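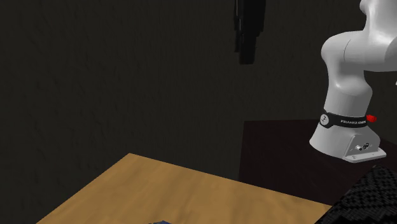

# About the Skastinow Workshop

Skastinow is a shared workshop on the ground floor of the old Illitz building, and we've been building things in it (and mending things, and taking things apart with every intention of putting them back together) for longer than most of us planned to. There are 19 members right now. A few come in most evenings, others turn up once a month with a bag of parts and an apology, and both kinds are very welcome.

We started out as a woodworking group. There were two benches, a band saw that pulled to the left, and a shelf of clamps that we still use. The robots came in by way of a member's kitchen table, where a small sorting arm made from hobby servos had been dropping buttons on the floor for most of a winter. It needed more room and more patient company, so it moved in with us, and by the following November half the group had a motor of some sort on the bench.

## What we're building

The big project at the moment is called Nirnutberg, and it's our attempt at a bench helper: an arm that can pick up a part from a work table, hold it steady, and set it down again where you wanted it. We do a great deal of the work in simulation. That means a virtual table, a virtual Franka Emika arm on its own stand, and a lot of evenings spent moving the one a little closer to the other and running everything again. It's slow going and we love it! You can try a foolish idea at nine at night, watch it go wrong, and still get home at a decent hour with nothing to sweep up.

Alongside that there's Hegde, our older and humbler build, a little belt-driven slide that carries a glue nozzle along a board. It's on its third nozzle and its second belt. We use it for picture frames mostly, and new members are usually handed Hegde first, as it has been repaired so often that every screw on it is easy to reach.

## How we work

We keep three evenings a week for open building and one for the simulation group, who like it quiet. You don't need to know how to program. Some of our most useful people came in knowing only how to cut a clean joint, and they were the ones who pointed out that our first table model had its legs in a place no carpenter would ever put them.

Everyone writes in the build log before going home, even if the entry is just "tried the slower speed, will look again." We read it out over tea at the start of the next session, and a surprising number of problems get solved before the kettle is empty.

## Coming by

New members start with 4 visits, free of charge, so that there's time to see more than one kind of evening. After that there's a small monthly fee toward rent, heating and saw blades. Bring closed shoes, and bring whatever you've been stuck on at home, finished or half finished or still in its box. The side door is the one to use, and please knock loudly if the saw is running.

Page updated February 3, 2025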